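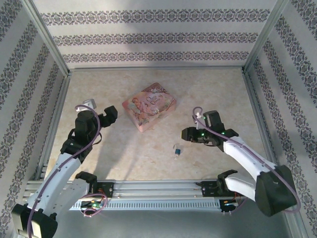

One reader of our July issue, writing from Rastport, asked why a two-arm packing cell should be stopped for a fault that lasts less than a blink. The question deserves a full answer.

On 2021-07-27 the Nustberg laboratory suspended all two-arm work after the right arm of a test cell failed to hold its position on command. The arm continued toward its partner for 300 milliseconds before the controller cut power. The grippers did not touch. No one was hurt, and no equipment was lost.

Engineers from Fetport, which maintains the control software, reviewed 1000 recorded cycles and found the same delay in 42 of them. In each case a position message from one arm had arrived late, and the planner had gone on using the old value. The longest delays came when both arms were working close to the same object.

Cables were the first suspect. A line that loops along a moving arm bends at every joint, and Ibarra, the laboratory's safety contractor, tested each connector under load. Two were replaced. The delay remained, and the inquiry turned to the message queue.

The revised software stops both arms whenever either one falls silent. It has now run for 164 hours at reduced speed. Nustberg has not set a date for the return to full speed, and Ibarra's final report is still to come.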